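Verkside handheld grippers review: two months with the pair

Posted July 8, 2024
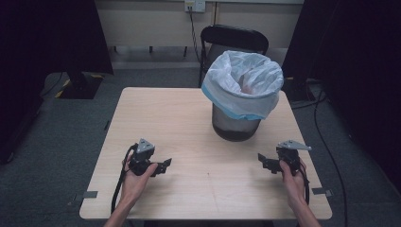 I went back and forth on these for way too long before I bought them. I'd been eyeing the Ilen set (cheaper, single hand only) and the Etov one (gorgeous, and priced like a used motorcycle), and the Verkside pair landed right in between, so that's where my money went. You hold one in each hand, do your chore, and the software saves your moves so you can train an arm on them later. If you've done this kind of work with a leader arm bolted to a bench, oh my gosh, it's such a relief to just pick something up and go!

Setup took me one evening. The manual is thin and the page on calibration is out of order, so read it all the way through first. After that it's pretty painless: plug both in, squeeze each one fully closed, open it, wait for the beep, done. I did have to redo the left one a couple of times in the first week, and then a firmware update came along and I haven't had to since.

My test chore has been changing the bag in a small mesh wastebasket, which sounds silly until you try it with jaws for fingers. Thin plastic is slippery and it never folds over the rim the same way twice. I've saved 400 runs of it so far and threw out close to a quarter, mostly my own clumsiness early on. The jaws pinch the edge of a bag better than I expected. They're not so great at sliding under something flat, like a coaster or a playing card, and I've pretty much given up on that.

Comfort is good but not amazing. The handles suit my hands (medium, I guess?) and my friend Bhavana Iyer, who has much smaller ones, could work the squeeze fine but got tired faster than I did. I can go up to 300 squeezes before my thumb starts complaining, and then I take a break and get a snack.

Now, the cables. Ugh. They're thick, they're stiff, and they tug on your wrist when you reach across the table. I run the right one down along the inside of my wrist and that helps a lot. The left one I just let hang in a loop. A wireless version is supposed to come out in November, and if you're not in a hurry I'd wait and see what it costs.

Support has been lovely, by the way. I wrote in with a dumb question about file formats and got a real answer the next morning, with a little script attached that fixed my problem.

One more gripe: the carrying case doesn't fit both grippers with their cables attached. So you unplug everything, every time, and the plugs are snug enough that I worry about wearing them out. I've started keeping mine in a plain old tote bag with a towel.

Would I buy them again? Yep. Four and a half out of 5 if the cables were softer, but they aren't, so I'm going with 4.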